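28 de março de 2022
Caderno da bancada, projeto Prumari

Reli a norma interna de coleta, versão 3, antes de começar. Continua dizendo «superfície neutra e estável». Quem escreveu isso tinha mesa.

Regras que passam a valer para nós, até a Nikby mandar coisa melhor:

Limpar as pontas dos dedos antes de cada série, com pano seco. Álcool só no fim do dia — e não em cima da colcha de ninguém.

Objeto pequeno solto não entra sem recipiente. Contas e miçangas, sobretudo. A regra nasceu em setembro, de joelhos. 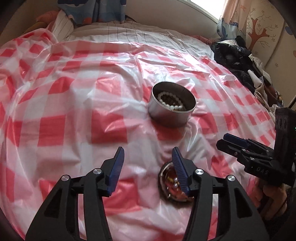 Abrir e fechar a garra 5 vezes no vazio antes do primeiro episódio. Se a abertura não bater com a planilha, recalibrar as duas, mesmo que só uma pareça culpada.

Episódio ruim se marca como ruim. Não se apaga. Na remessa de Grancombe sumiram 83 e o relatório ficou lindo, pena que não servia para nada.

Meta do lote: 3000 episódios. A Kariuki quer todos com o mesmo ritmo de mão, «natural porém uniforme». Anotei a frase inteira para não me acusarem de inventar.

Pendente: definir o que conta como toque acidental. Por ora, vale o que o operador confessar.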